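Mollow Puts the Handwritten Name Card Back on the Desk, and Admits It May Not Catch On

For release: July

ESTBY — Mollow, the stationery shop and workroom on Kallanari Street, will open a name-lettering table this month. Customers can sit down with a plain white card and a marker and write a name until they like the look of it. The shop does not promise better handwriting. It does not promise calm, focus or any of the other things that now get printed on the side of a pack of pens.

"We have read the claims made for hand lettering and we don't believe most of them," the shop said in a statement. "Writing a name four times on a card will not change your life. It will give you a card with a name on it."

The table grew out of a trial in the spring, when Mollow handed out 275 blank cards and asked people to bring them back filled in. It got 81 back. The shop considers this a poor return and is going ahead anyway, on a smaller scale than first planned. A proposed six-part course has been dropped. So has a certificate.

What is left is simple. Each visitor gets a card, a choice of markers and the use of a desk for as long as it is free. The usual way to start is to write the name large and bold, then try it again smaller and thinner on the same card, wherever there is space. Holding the card flat with the free hand helps a good deal, and staff will say so once. 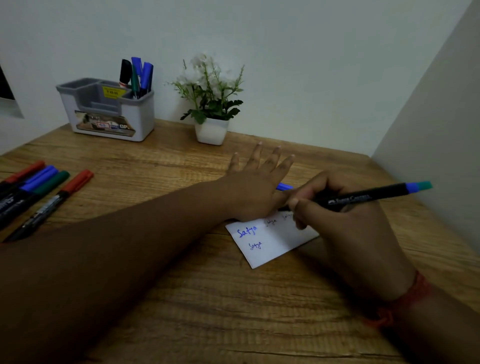 Deschamps wrote to the shop that a place card is thrown out with the napkins, and that anyone paying to practice one should ask what they are paying for. Mollow thinks this is a fair question. The fee is $2, and it covers the card and the ink. Visitors who bring their own card and marker pay nothing.

The shop has also looked hard at its own supplies. Several card stocks sold as "marker safe" let ink through to the desk during testing, and Mollow has stopped carrying them. The stock it settled on is plain, white and a little dull. Roughly 600 cards have been cut, and no more will be ordered until those are gone.

There will be no display wall and no prize for the best name. Finished cards go home with whoever wrote them. Cards left behind will be kept until closing time and then recycled — the shop tried saving them in the spring and ran out of drawer space.

The lettering table opens at 10 a.m. at Mollow, Kallanari Street, Estby. No booking is needed. Groups should ask at the counter first, as desk space is limited and the shop is not willing to move the paper racks again.

Press questions may be left at the counter in writing. Please write clearly.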